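Kitchen Tips: Laying Out Your Counter for a Two-Armed Helper

Posted in Small Kitchens, Big Appetites
Filed under: steaming, gadgets, counter setup

I get more mail about the Hovden kitchen service than about anything else I've written up, and most of it comes down to one question: do you have to rearrange your whole kitchen for it? No, you don't. You do have to rearrange one table, and you have to be a bit fussy about it, and once I'd stopped grumbling I found I cooked better at that table myself (with my own two hands, on the days I had it to myself!).

For anyone new here, Hovden rents out a pair of robot arms plus the software that runs them, and you sign up for chores one at a time. I started with the steamed bun chore because I eat a truly silly number of buns. The starter plan was 200 dollars a month when I joined in July, with 100 dollars down that you get back when you return everything in decent shape. Their recipe library had 2,884 entries the last time I looked, though you should know that a lot of those are the same dish with a different sauce.

So, the tips. These are for steaming, but I use most of them for other jobs too.

Clear the table first and then put back only what the job needs. For buns I want the steamer, its lid and a plate. My pepper mill, my mail and my good scissors all live somewhere else now. Every time I cheated on this the arms slowed way down, and I ended up moving the pepper mill anyway.

Put the steamer in the middle. I had mine off to one side for the first week, near the outlet, and the far arm had to stretch for it. Middle of the table, a little back from the front edge, handles out to the sides. Run the power cord off the back so it isn't lying across the path of anything.

Lid on the left, buns on the right. You could swap them, I suppose, but Precious Mtshali at the Hovden help line told me to pick an arrangement and stick with it, and she was right. I put a bit of painter's tape down where each thing goes the first few times, then peeled it off once I had the habit. 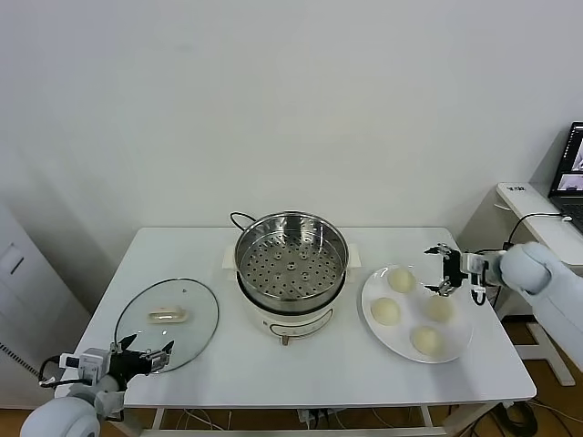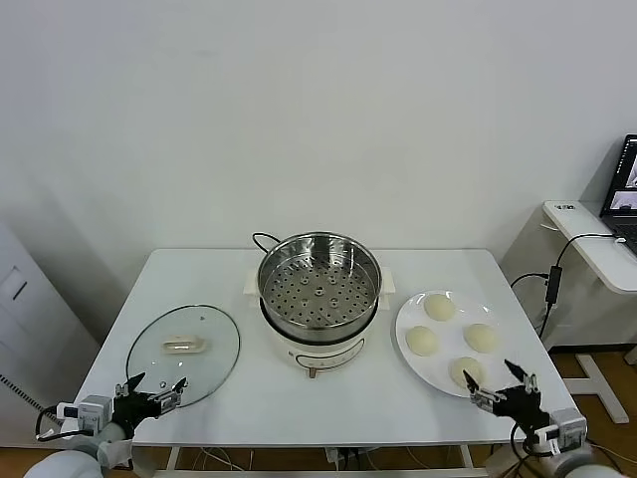
Ready to load: steamer in the middle with its lid off, glass lid on the left, four buns spaced out on the plate.

Space your buns. I can't say this loudly enough. If they touch, they stick, and a gripper pulling on a stuck bun will give you a torn bun, and then you're eating the evidence over the sink. I set them in a rough diamond with plate showing between them. A plate with a wide flat middle is better than a shallow bowl, where they all slide in together.

Grease the basket lightly, or use little squares of parchment. I like parchment for soft doughs, cut just bigger than the bottom of the bun. Don't cover the whole floor of the basket with one big sheet, though, or the steam can't get up through the holes and you'll have gummy bottoms.

Check the water yourself. The bun chore on my plan covers loading and the lid and that's it, so filling the base is on you. I fill mine before I lay out anything else and I wipe the outside dry afterward.

Think about your lid handle. This surprised me. My old lid had a tiny round knob, slick as a marble, and it was hopeless. Bar handles are much easier to grab. Omiva sells a replacement handle for a few bucks, and all you need is a screwdriver and 3 minutes. Check that yours has a center screw before you order, because I didn't, and had to mail the first one back.

Let the steam out before you reach in. That goes for people too! Open the lid away from you and give it a moment.

Now for the grumbles. The setup guide is written for somebody who already knows what they're doing, and I had to call twice. The monthly price goes up if you want more than one chore at a time. And it is not fast. I can load a steamer in the time it takes to hum a commercial, and the arms can't. If you cook for a crowd on a deadline, do it by hand.

I also tried the Bereck trial, which a lot of you asked about. Nicer app, friendlier emails, but it wanted its own special cookware and I wasn't about to give up a steamer I like. Hovden let me keep mine. For me that settled it.

Anežka Kolář wrote in to ask whether frozen buns work. They do, but separate them while they're still hard and put them on the plate with the flat side down. Give them a few extra minutes of steaming. If they've frozen together in a lump, thaw the lump in the fridge overnight and don't go at it with a knife like I did.

One more, for cleanup. Rinse the basket while it's still a little warm, once it's safe to handle, and run a soft brush over the holes from underneath. Dough dries in there like cement. I do mine on Saturday with the rest of the pots, and if I've let it go too long, a soak in hot water with a splash of white vinegar gets it loose.

Next time I'll do dumplings, which need a different plate and a lot more patience. If you've got a pleat that survives being picked up, send it my way.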